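Massa de pão chinês no vapor fica amarelada

massa_e_meia
Fiz a receita do blog Hinard: 200 g de farinha, fermento da Braller, 60 ml de leite e água até dar ponto. Cresceu bem, mas saiu amarelada e enrugou em cima. Alguém sabe o motivo?
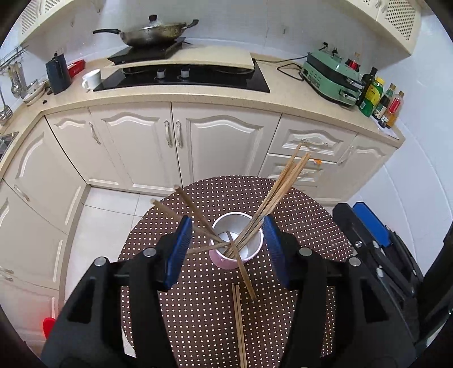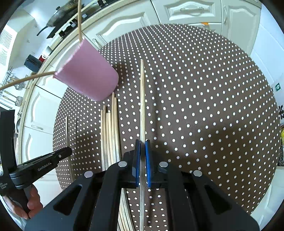

A mesa com a toalha de bolinhas, nas duas fotos.

vaporeira77
Enrugou por choque térmico. Desligue o fogo e espere 4 minutos antes de abrir a tampa.

tia_do_bambu
Discordo. Para mim é excesso de fermentação. No calor eu deixo bem menos tempo do que a receita manda.

vaporeira77
Pode ser – mas a cor não vem daí. Farinha comum fica assim mesmo. Troque pela Kinyua, que é mais branca.

massa_e_meia
Usei a Skurkbridge, comum. Fermentou 3 horas.

tia_do_bambu
3 horas em agosto, vá lá. Com a cozinha quente é demais.

massa_e_meia
Vou repetir com a mesma farinha e menos tempo – depois posto o resultado.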